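Rack gripper skips a tooth on close, dual-arm table cell

havbridge_tech
Posts: 304
Dual-arm cell, rack-and-pinion gripper. Since October one gripper loses position on close. Homing passes, then the next full close ends 2 mm short. Racks cleaned, end caps checked, pinion set screw tight. Controller is a Nultura, fault code 323, logged on the close move only. View below is from the other arm's wrist.

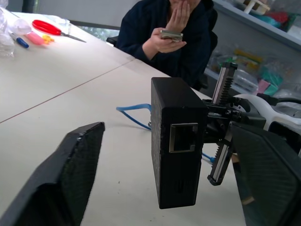 Problem gripper, rail and rack side. Blue cable runs on the table behind the housing.

matousek_fan
Code 323 on a Nultura is following error. I would look at mesh before electronics. Back the motor bracket off, set the pinion against the rack with a strip of paper, retighten. Check both racks. If one rail sits high you get good mesh on one side and none on the other.

gearlash
Disagree. Skipped teeth would show up at the next homing as an offset, and he says homing passes. That blue cable has a loop that bends back on itself. I had the same code from a broken conductor at a bend like that. Meter it while moving the wrist by hand, power off.

matousek_fan
Homing to a hard stop hides a skip. It re-zeros every time. Which type is it?

havbridge_tech
Hard stop. Cable metered open to close with the wrist at 4 positions, no dropouts. Have not done the paper test yet. Current layout from the head camera:

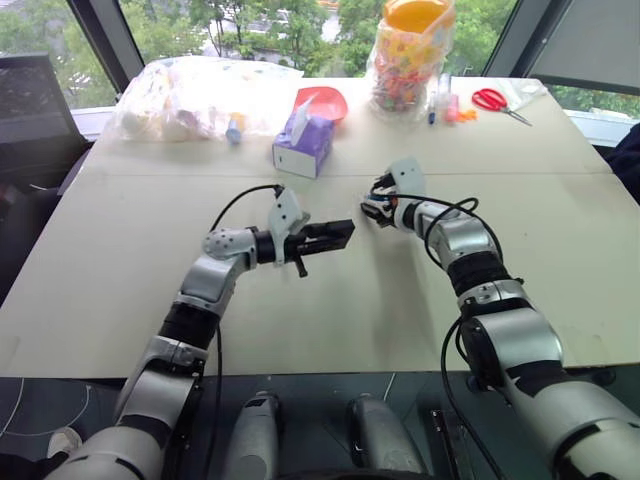
Both arms over the table, grippers toward the center.

gearlash
OK, the cable is less likely then. I would still tie down the black ones. You have coils on the upper part of the right arm and one hanging past the table edge. Matoušek spiral wrap works, or plain hook-and-loop at each joint.

fumusach_user
We run Fumusach printed housings. Screws creep in printed parts and the bracket walks under load. Add washers and mark the screw heads with paint so you can see if they turn.

havbridge_tech
Paper test done. Lower rack had visible play, upper was fine. Reset the bracket, added washers. No 323 over the evening run. Cable ties are next.

matousek_fan
Recheck the mesh after a week of cycles. Post the play figure if you measure it.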